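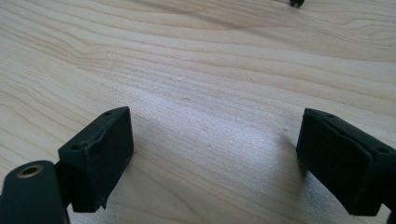 Projektbericht: Pflege heller Holztischplatten im Seminarraum

1. Ausgangsfrage

Im Werkraum Isdale werden die Tische nach jeder Belegung abgewischt und zweimal im Semester mit einem Pflegemittel behandelt. Begründet wird das mit dem Satz, das Holz müsse »genährt« werden. Wir wollten wissen, ob man davon überhaupt etwas merkt. Der Hersteller Dasis verspricht für sein Pflegeöl eine »lebendige Maserung« und »spürbar ruhigere Oberflächen«. Wie man Ruhe an einer Tischplatte spürt, steht nicht auf der Flasche.

2. Material

Untersucht wurden 6 Tische mit heller, blonder Oberfläche. Die Maserung verläuft in langen, leicht geschwungenen Linien, stellenweise zieht sie sich zu engen Schleifen zusammen wie Höhenlinien auf einer Wanderkarte. Ob es sich um Ahorn oder Birke handelt, ließ sich nicht klären. Im Inventar steht nur »Tisch, hell«. Auch ob Furnier oder Massivholz vorliegt, haben wir offengelassen, weil wir keine Kante anschleifen durften.

Die Oberfläche ist matt mit leichtem Schimmer. Wo sich Licht spiegelt, wirkt die Maserung beinahe silbrig. Das ist für die Auswertung ärgerlich: Mehrere Befragte hielten solche Stellen für frisch gepflegt, auch auf unbehandelten Platten.

3. Vorgehen

Zwei Tische bekamen das Öl von Dasis, zwei das Wachs von Cimport, zwei wurden nur feucht abgewischt. Die Zuteilung haben wir ausgelost. Im Februar legten wir im Foyer Fragebögen aus, auf denen jede Platte nach Glanz, Griffigkeit und Sauberkeit bewertet werden sollte. Zurück kamen 214 Bögen. Eine Kontrolle, ob jemand zweimal ausgefüllt hat, gab es nicht.

4. Ergebnisse

Beim Glanz lag das Wachs vorn, allerdings nur am Vormittag. Am Nachmittag, bei anderem Lichteinfall, war der Vorsprung weg. Bei der Griffigkeit unterschieden sich die drei Gruppen so wenig, dass wir keine Rangfolge angeben möchten. Bei der Sauberkeit schnitten die nur abgewischten Tische am besten ab, vermutlich weil auf ihnen keine Schlieren vom Pflegemittel zurückblieben.

Die im Seminar viel zitierte Ramasamy-Skala für Oberflächeneindrücke haben wir ausprobiert und wieder verworfen. Sie verlangt eine Unterscheidung zwischen »warm« und »wohnlich«, die auch in unserer Gruppe jeder anders verstand.

5. Einschränkungen

Alle Tische stehen im selben Raum, werden aber unterschiedlich stark benutzt. Ein Langzeiteffekt der Mittel ist nach einem Semester nicht auszuschließen, belegt ist er damit freilich auch nicht. Für den nächsten Durchgang schlagen wir festes Kunstlicht vor und einen Fragebogen ohne das Wort »gepflegt«. Bis dahin würden wir die Tische feucht abwischen und das Öl im Schrank lassen.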